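Sullimard 2 is out, and the planner finally knows when to wait

Software notes from the Trondport kitchen group, 15th February

We have a new release of Sullimard, our motion planning and task layer, and I've been looking forward to writing this one up! It's the biggest change to the planner so far, and most of it came out of problems that people wrote in to tell us about after the July release. Thank you for every log you sent, even the enormous ones.

The headline change is how perception and planning talk to each other. In the old version the perception node took a snapshot, worked out where everything was, and handed the planner a finished list of objects. The planner trusted that list completely. If an object's position came back with a lot of uncertainty, the number was carried along in the message and then ignored, and the arm would head off to a grasp point that was little better than a guess. You could watch it happen in the replay tool, and it was painful to watch.

Now the uncertainty goes all the way through. Each grasp candidate carries its own spread, and the planner will stop at a hover pose over the object, ask for a second look from close range, and only then commit to the descent. If the second look doesn't agree with the first, it throws out the candidate and goes back to the list. The hover costs a bit of time on every pick (80 milliseconds for the extra perception call on our reference machine, plus the settling time of whatever arm you have), and we think it's well worth it. You can turn it off per object class if you're working with plain boxes and want the speed back.

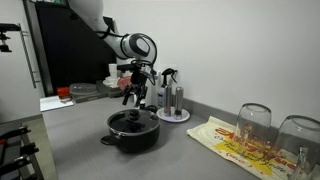 Lids are where we spent most of the winter. A pot lid sounds like an easy target, with one knob sticking up in the middle, and for a metal lid that's pretty much true. Glass is another story, and dark tinted glass with reflections on it, like the lid on our black pot, is about as mean a surface as you can give a depth camera. Parts of it come back as holes, parts come back at the depth of whatever is being reflected, and the old surface fitting would cheerfully average the lot and put the lid somewhere it wasn't. The new lid model doesn't try to fit the glass at all. It finds the rim, finds the knob, checks that the knob sits close to the center of the circle the rim makes, and treats everything in between as unknown but solid. The steam vent near the rim used to get picked up as a second, tiny knob, and the center check gets rid of that too. I love this fix. It's forty-odd lines and it replaced a whole folder.

The collision side got some attention as well. Clear drinking glasses have the same trouble as the lid, so we now keep a "soft" obstacle around any region where depth readings disagree from one view to the next. The arm can pass over a soft obstacle at a safe height but won't cut through one sideways. On a crowded counter this makes the paths a little longer and a lot calmer. Cables are still handled with a fat cylinder around the wrist, I'm afraid. We have a better idea, and it isn't ready.

For testing, we've merged the Tastora scene set into the main repository. It holds 1,323 recorded counter scenes with object labels, and the nightly build now replays 100 of them, picked at random, against the planner. The seed is printed at the top of the report, so if your change breaks a scene you can run exactly the same batch on your own machine. Please do this before opening a merge request. The full set takes most of a night, so leave that to the build server.

Sitthichai, the replay viewer, has picked up a timeline that shows planner decisions and perception updates side by side. Click on any hover and you'll see both looks, the distance between them, and the reason the candidate was kept or dropped. I've been using it daily and can't imagine going back to grepping through logs. Color settings are saved between sessions now, which several of you asked for.

A few things to know before you upgrade. The grasp message has two new fields, so anything that subscribes to it needs a rebuild. The old "trust_pose" setting is gone, and the launch script will stop with an error if it finds it in your config. Calibration files from the July release still load without changes.

Next up is placing the lid back down, which needs force feedback in the loop and a decent way to notice that the lid is sitting crooked. The branch is called lid-place if you'd like to poke at it. It's rough, the tests are thin, and bug reports are very welcome.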